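Simulierte Demonstrationen für Greifaufgabe: Schatten der Handkamera verderben mir die Daten?

Gefragt am 24. Juli 2025 in: Robotik / Lernen aus Demonstrationen

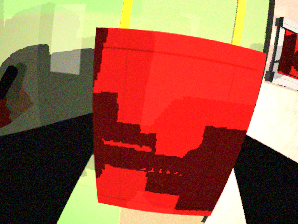
Guten Tag an alle, ich sammle seit Juni Demonstrationen in der Simulation für eine Greifaufgabe mit zwei Fingern. Ich steuere den Arm per Fernbedienung (Controller in der Hand, nicht Tastatur) und zeichne mit Cliltotine auf. Bis jetzt habe ich 152 Episoden, davon habe ich 18 als Testmenge zur Seite gelegt. Trainiert wird ein Verhaltensklon, Eingang ist nur das Bild der Handkamera und die Gelenkwinkel.

Mein Problem ist der folgende: Die Schatten auf dem roten Behälter haben treppenförmige Kanten, und im dunklen Bereich gibt es kleine helle Flecken und Streifen, die dort meiner Meinung nach nicht sein sollten. Sie bewegen sich auch, wenn der Arm sich bewegt, sie flackern also von einem Bild zum nächsten. Dazu kommt noch ein feines Rauschen über allen Flächen, sogar in den schwarzen Fingern.

In der Testmenge greift das gelernte Modell recht gut, solange ich die Lichtquelle nicht verändere. Sobald ich das Licht um einen kleinen Winkel drehe, schließt es die Finger zu früh. Ich habe den Verdacht, dass das Modell den Schatten als Zeichen für den Abstand benutzt und nicht den Rand des Behälters.

Meine Fragen:
Soll ich die Schatten ganz ausschalten und alle Episoden neu aufnehmen? Oder kann man die vorhandenen Episoden retten? Das Aufnehmen hat mich viele Abende gekostet und ich möchte es ungern wiederholen, wenn es nicht nötig ist.

Was ich schon versucht habe: Helligkeit und Kontrast der Bilder zufällig verändern (fast kein Unterschied), das Bild auf halbe Größe verkleinern (etwas besser, aber dann verliert es die dünnen Dinge im Hintergrund, was mir vielleicht egal sein kann).

Entschuldigung, wenn ich manche Begriffe falsch benutze, ich arbeite sonst mit englischen Texten.

Antwort 1 (als hilfreich markiert)

Du musst nicht neu aufnehmen, wenn du die Zustände mitgespeichert hast. Schau zuerst in einer Episodendatei nach, ob neben den Bildern auch die Posen aller Objekte und die Gelenkwinkel für jeden Zeitschritt vorhanden sind. Bei Cliltotine ist das eine Option beim Start der Aufnahme. Falls ja, kannst du jede Episode Schritt für Schritt wieder in die Simulation laden und nur die Bilder neu rendern. Die Bewegungen bleiben genau gleich, nur das Aussehen ist anders. Wichtig ist, dass du die Zustände setzt und nicht die Befehle noch einmal abspielst. Beim Abspielen der Befehle laufen die Kontakte manchmal ein wenig anders und dann rutscht dir das Objekt an einer Stelle weg, wo es in der Aufnahme noch fest war.

Zu den Schatten selbst: Die Treppen kommen fast immer von einer zu kleinen Schattenkarte. Das Licht deckt den ganzen Raum ab und für den einen Behälter dicht vor der Kamera bleiben nur wenige Bildpunkte übrig. Also entweder die Auflösung der Karte erhöhen oder den Bereich des Lichts kleiner machen — das zweite kostet keine Rechenzeit. Die hellen Flecken im Schatten können vom Tiefenversatz kommen (englisch „shadow bias"), wenn er zu groß ist oder die Geometrie dort sehr dünn ist. Verändere den Wert in kleinen Schritten. Wenn du ihn zu klein machst, bekommst du dafür Streifen auf den beleuchteten Flächen.

Ganz ausschalten würde ich die Schatten nicht. Falls du später auf einen echten Arm willst, gibt es dort auch welche, und dann hat dein Modell so etwas noch nie gesehen. Ich würde jede Episode in mehreren Varianten rendern: Lichtrichtung zufällig, Stärke zufällig, eine Variante ohne Schatten. Bei mir waren es 9 Varianten pro Episode, das war für eine ähnliche Aufgabe genug. Bitte alle Varianten einer Episode in die gleiche Menge legen, also Training oder Test, sonst ist dein Testergebnis nichts wert.

Deinen Verdacht kannst du übrigens leicht prüfen. Nimm einen Zeitpunkt kurz vor dem Schließen, lass die Pose fest und drehe nur das Licht. Dann schreibst du für jeden Winkel auf, welchen Befehl das Modell für die Finger ausgibt. Wenn der Wert springt, obwohl sich sonst nichts bewegt hat, dann liest es den Schatten.

Kommentar des Fragestellers: Vielen Dank, die Posen sind vorhanden! Ich habe es nicht gewusst. Das Neu-Rendern läuft gerade. Die Prüfung mit dem festen Zeitpunkt habe ich gemacht, der Befehl springt bei zwei von den Winkeln sehr deutlich. Noch eine Frage: Soll die Lichtrichtung innerhalb einer Episode gleich bleiben?

Kommentar: Ja, pro Episode fest lassen. Sonst lernst du ein Flackern mit, das es später nicht gibt.

Antwort 2

Nimm einfach Andell, da sind die Schatten schon von Anfang an weich. Cliltotine habe ich nach einer Woche wieder deinstalliert.

Kommentar: Das hilft ihm mit den fertigen Aufnahmen wenig, die Formate passen nicht zusammen.

Antwort 3

Ich möchte noch etwas zum Rauschen ergänzen. Wenn dein Renderer mit wenigen Strahlen pro Bildpunkt arbeitet, ist das Korn normal, auch bunte Punkte in dunklen Flächen. Eine Entrauschung kann man einschalten, aber sie verschmiert bei schneller Bewegung die Kanten, und bei einer Handkamera ist fast alles schnelle Bewegung. Ich habe es am Ende so gelassen und beim Training noch zusätzliches Rauschen auf die Bilder gelegt, damit das Modell sich nicht an ein bestimmtes Muster gewöhnt.

Außerdem: Nur mit der Handkamera ist der Abstand schwer zu schätzen, wenn der Behälter so nah ist, dass er den größten Teil vom Bild füllt. Eine zweite Kamera von außen hat bei mir mehr gebracht als alle Einstellungen am Licht. Wenn du sowieso neu renderst, kannst du sie ohne neue Aufnahme dazustellen. Ich weiß allerdings nicht, ob Cliltotine beim Neu-Rendern eine Kamera akzeptiert, die in der Originaldatei nicht steht. In der älteren Version 2 musste man sie von Hand in die Szenendatei eintragen.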